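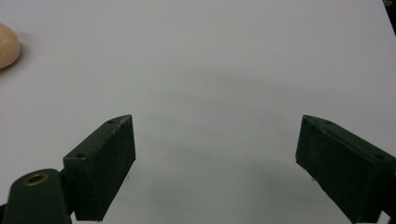

By the Kimia team at Lehtinen, Kesovcombe
4 min read

We pack things at Lehtinen, and we've been packing things in Kesovcombe long enough that half the town has worked a holiday season with us. Gift sets, sample kits, replacement parts, craft boxes, the little pouch of screws that comes with a shelf. Other companies make the products, and we get them into the right box in the right order and out the door. There are 69 of us across two shifts, and on a good day we send out 4000 boxes.

For the past couple of years a lot of our energy has gone into Kimia, our name for everything we're doing with automation. It started at one bench at the back of the kitting room and it has changed the jobs here more than anything since we moved into this building. We love talking about it (ask anyone who has come in for a quick tour and left at lunchtime), so this page is mostly about that.

How Kimia works

The people who know how to pick up a small, slippery, awkward thing are the people who do it all day. So they're the ones who teach the robots. A packer takes a hand-held gripper, two green fingers with a camera looking down between them, and does the job with it: reach, close, lift, place, let go. Then again, from a different corner of the table. Each go is recorded, and the recordings are what the arms on the line learn from.

We ask for 200 good recordings of a task before we try it on an arm. That sounds like a lot until you've had a go, because once your hand gets used to the gripper it moves along nicely. Round things are the hardest! They roll, they squirt out sideways if you pinch too high, and everybody has their own way of coming at them. We keep all those different ways. An arm that has only seen one person's style tends to get stuck the first time something lands in an odd spot.

Our first trainers came straight off the packing line, and most of the ones since have too. No programming needed. Good hands and some patience will get you there, plus a willingness to say "that one was bad, throw it out."

What changed on the floor

The biggest change is in people's wrists and shoulders. The old small-parts line meant the same reach and the same twist from seven in the morning until the break, and then more of it. The arms have taken over most of that reaching. Packers on that line now look after two stations each, clear jams, swap trays, check the finished boxes and decide what to do with anything that looks off.

There's also a lot more moving around between jobs. Trainers spend part of the week at the teaching benches and part on the line, and they set that split with their shift lead. Tuesday afternoons are for going over the misses together, and those sessions get loud in a good way. Someone who has packed glass for years will look at a recording for three seconds and say the fingers are too low, and the next batch goes better.

Some of it was hard. The first summer was slow, the arms stopped constantly, and plenty of people wondered out loud if their jobs were next. We put it in writing that no one would lose a place here because of Kimia, and we've kept to that. Trainers are paid a higher rate, posted on the board by the time clock with all the others. A few people tried the benches, didn't care for it and went back to packing full time, and that's fine with us.

What the arms do now

They handle 284 different items at the moment, mostly small and firm. Soft bags still go to people, and so does anything with a ribbon, and so does every gift set that has to look nice when the lid comes off. The list gets longer whenever a customer sends us something new and a trainer gets curious about it.

The software that runs the stations is called Eltadik. We wrote it here, and the packers named it. Its big yellow Pause button was a floor request too, along with the rule that anyone can press it without asking.

Come and see us

We hire for both shifts, and new people start on the packing line whatever they end up doing later. After your first month you can put your name down for the teaching benches. Schools and neighbors are welcome to visit the kitting room, and September is a good time, before the holiday orders begin. Call the front desk and we'll find you a slot. Closed shoes, please, and you'll get a turn with the gripper.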